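Brusudthorpe Makers Board > Robots and Automation > Teaching by hand
Thread: Handheld gripper or remote arm for household clutter?
Started 27 Aug 2019

moonpatcher
OK, settle something for me. I have been trying to get an arm to tidy small stuff off soft surfaces. Beds, couches, the chair everybody has that stopped being a chair. In July I did it all by remote control, sitting in the next room with a pair of joysticks and a growing sense of personal failure. I got 58 usable demos out of it and my shoulders still hurt.

Now I've switched to a handheld gripper with a camera on it, so I just walk up and do the job myself and the arm is supposed to learn from that. It is so much faster that I assume I'm doing something wrong. Am I?

Skostamham
You're doing something wrong, but it isn't the gripper. What does "tidy" mean in your demos? Does every object go to the same place?

moonpatcher
Mostly into a tray. Sometimes near the tray. I have moods.

Skostamham
Then you have taught it moods. Pick one ending and stick to it. The policy can't tell a decision from a whim, and it will copy both with great confidence.

tin_opener
Disagree with the rush to handheld, by the way. With remote control you are stuck with what the arm can really do. Its reach, its speed, its stupid elbow. With a gripper in your fist you'll do some lovely wrist flick that no arm on earth can follow, and then you train on 200 lovely wrist flicks.

brorkus_fan
So don't flick? I've used the Brorkus arm for two years and the trick is to move like you're carrying soup. If the hand moves at arm speed, the demos transfer fine. Mine did, anyway.

tin_opener
"Mine did, anyway" is carrying a lot of soup there.

moonpatcher
Play nice. What I'm working with is a bed, a loud bedspread and a lot of things with no business being on a bed:
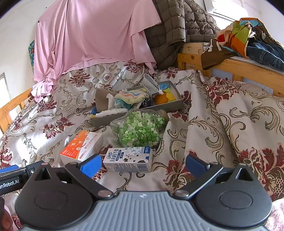
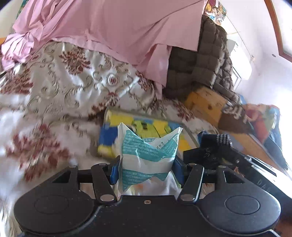 My plan was hard items first (cartons, boxes), then crinkly ones, then cloth. The crinkly ones worry me most. A packet changes shape the second you pinch it, and I find myself adjusting my grip without noticing. Is that good data or bad data?

Skostamham
Good data, if the camera can see you do it. Squeeze, wait a beat, then lift. If you squeeze and lift in one motion, the thing never gets a clean look at what "held" looks like. Beginners' demos are always in a hurry to leave.

Also your order is backwards. Mix them. If you record all the cartons one evening and all the packets another, it'll learn that cartons live in lamplight.

old_servo
Would somebody please tell him to iron the bedspread.

brorkus_fan
Don't iron it! Wrinkles are the point. You want the fabric shifting between takes so it learns to ignore it. Yank it sideways every few demos, then drop your objects back any old way.

old_servo
I've seen an arm grab a printed flower off a tablecloth. It made several attempts and was very sincere about it. Start on a plain sheet, get something working, then bring in the flowers. You can't debug everything at once.

tin_opener
With old_servo on this. A busy pattern, shiny fabric and a soft surface that sinks when you press on it is three problems in one bed.

moonpatcher
The arm's going to meet my actual bed eventually, though. I would like them to be on speaking terms.

Skostamham
Both camps are fine. Record on the real bed, but keep a plain surface for testing. If it fails on the plain one too, leave the bedspread out of it and look at your grasps.

Couple of things from my own long list of regrets:

Open the fingers all the way before every approach, even when it feels silly. Half-open starts ruined a whole batch for me.

Come in from the same general height. Nothing exact, just don't swoop in from the ceiling one time and skim the mattress the next.

Keep the fumbles where you recovered. Toss the ones where you gave up. My first set had every fumble trimmed out, and the arm had no idea what to do after a miss. It just closed on air and carried the air to the tray.

brorkus_fan
Carried the air to the tray is my whole career.

wexcombe
New here, possibly dumb question. Why not do 2 sets, one remote and one handheld, and train on both?

tin_opener
Not dumb. It's what I would do. Use handheld for the bulk of it and a smaller remote set so it learns what its own joints feel like. Label which is which, and don't be like me and try to sort them out later by squinting at folders.

Skostamham
I'd only bother if handheld alone falls over. Joystick demos are slow and jerky, and mixing them in made mine hesitate over every object like it was choosing a melon.

tin_opener
Hesitating beats launching a carton across the room.

Skostamham
We have different rooms.

moonpatcher
Right. So: one ending (tray, always tray), soup speed, pause after the squeeze, mix the objects, keep the recovered fumbles. I'm leaving the bedspread unironed and will record a small remote set when my shoulders forgive me. Will post how the first run goes.

old_servo
Post the failures too. And move anything you like out of reach of the arm before you switch it on.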